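Skadari arm, notebook, January

Evening session, started at 7:10. Bench two, next to the drill press. Ostap Semeniuk had the arm out before me and had already run the homing routine twice. Joint four still comes in slightly low on the first pass and correct on the second, same as before the holidays. Left it alone.

Goal for tonight: get through the ring task at slow speed with the wrist camera on, and find out why the gripper keeps losing its width setting.

Width setting first. The controller board (the old Kun, not the new one, which is still in its bag) stores the gripper opening as a whole number from 0 to 200. We had been sending it a decimal. It takes the decimal without complaint and then throws away everything, so the fingers go to whatever they were at on power-up. Changed the script to round before sending. Ran the open and close cycle 24 times, no misses. Ostap wants a check in the script that prints a warning if anything out of range gets sent. Agreed, not written yet.

Supply voltage under load was fine. Did not log it.

Next, the wrist. The camera bracket we printed in the fall has a crack starting at the inner corner, on the side toward the cable. It holds, but it flexes when the arm stops quickly, and the picture takes a moment to settle. Put a zip tie across it for tonight. Gendley has the drawing with the thicker web and will print it when the machine is free. Need to ask them for the hole spacing to stay the same, otherwise we redo the calibration again.

Recalibrated the camera anyway after the zip tie. Used the checker card taped to the bench. Took three tries because the card was lifting at one side. Taped all four sides, then it went through. Saved as wrist_cal_c. The old files a and b are still in the folder, do not use b.

Speed. We had the arm at the default travel speed for the practice moves and I dropped it to 11 percent for anything near the board. It is very slow to watch but gives time to reach the stop button. Ostap moved the stop button to the left side of the bench and screwed its box down, which is much better than having it slide around on the cord.

Path planning: still doing this by hand. Jog to a pose, save the pose, jog to the next one. Poses 1 to 4 are the approach and should be good for any fixture on the board. Pose 5 is the one that matters and it has to be taught fresh each time the board gets bumped. Two ideas for this:

-- dowel pins in the bench so the board always drops in the same place
-- a small marker on the board and let the camera find it

Pins are easier. I would do pins first and leave the marker for spring.

Ring work. Approached from the right with the fingers apart, camera looking at the metal plate. The ring is in the recess in the lower part of the plate, so coming in from above means passing over the plate edge, and coming in from the side means the arm is low over the wood. Went with the side. Depth is hard to judge from the wrist camera alone. Both of us were looking at the arm directly for most of it and only using the camera view to check the last bit. 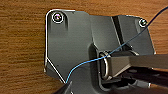 Wrist camera, gripper at the D-ring. Blue wire crosses over the ring and the bar.

The wire needs a decision. In that view it goes right over the place we want to see, and it makes the edge of the ring harder to pick out. For a person that is only annoying. If we go to the marker idea or any kind of edge finding it will be a real problem. Either the wire gets a fixed route for every run or we plan on it being in view and deal with it in software. Ostap says plan on it. I would like to try the fixed route first.

Also noticed in the same view that the screw heads are shiny with bright rims against the matte gray of the plate. Turned the exposure down one step afterward. Grain on the wood gets darker but the plate is still readable. Kept that setting.

Stopped at 9:40. Arm parked, air off, controller off at the wall.

To do:
Range check in the gripper script
Message Gendley about hole spacing
Dowel pins, need the 6 mm bit back from the Plakmont shelf
Label the calibration files properly
Look at joint four homing with the cover off
Swap in the new Kun board only after the width fix has had a few more sessions on the old one

Bench two is booked for the same hours next time. Ostap has the key.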